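New handling rules for gripper work, Mestthorpe

September 18, 2021

Vultovar has put out its new good practice sheet for hand-held gripper work. Two pages, in force from Monday at the Mestthorpe site. Main points — check the finger pads before each session, keep both markers clean and uncovered, grip bottles low and upright. No squeezing to test. Any drop gets logged, even a harmless one.

Faith Langat, who wrote most of it, says the old sheet was "fine for boxes, useless for anything that gives". The draft drew 231 comments, mostly on grip hieght. Pads now to be swapped after 100 sessions, no exceptions.

Nafula Mohamedi is taking questions untill the end of the month. Next review in April.

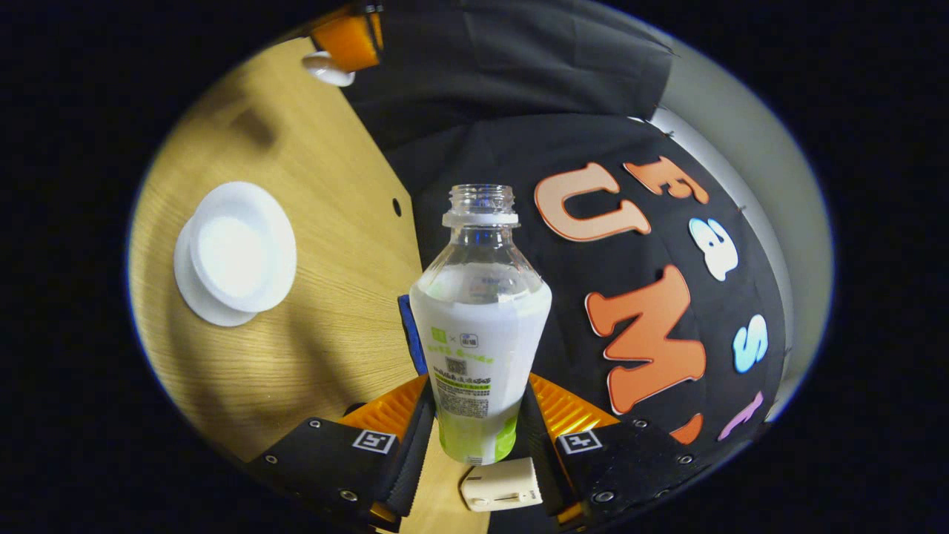 An uncapped plastic bottle, held near the base.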